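Birthday cake

A birthday cake is a cake served to mark the anniversary of a person's birth. Layer cakes are the most common type, but pies, cheesecakes and stacked pastries are also used. The cake is usually frosted, topped with candles and brought out near the end of the meal.

Small cakes, meant for 2 to 4 people, became a regular item in many bakeries as households shrank. They are baked in narrow pans and filled and frosted the same way as full-size cakes. A typical one weighs 600 grams. The baker Filipa Vieira, who ran a shop in Pralach, sold hers by order only and closed the list each January.
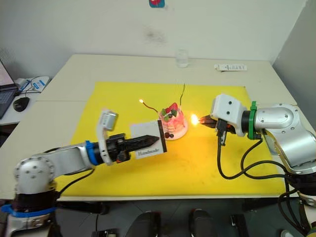 Small round layer cake with pink frosting, a strawberry and dark berries. A lighter is held near the tall candle.

Fresh fruit is added shortly before serving, as cut berries leak juice into the frosting. Strawberries are often left whole. Pink frosting can be colored with berry puree or food coloring, and a streaky finish is made by spreading two shades with a single pass of the knife.

Candles are lit just before the cake is presented. Thin candles burn down quickly and are set apart so that one flame does not soften the next. The guest of honor makes a silent wish and blows them out. Cards or paper toppers with a printed word or name may be placed on or beside the cake.

See also: Cupcake, Layer cake, Name day

Last updated Apr 14, 2022
2 comments
This site uses cookies. By continuing to browse, you agree to our use of cookies.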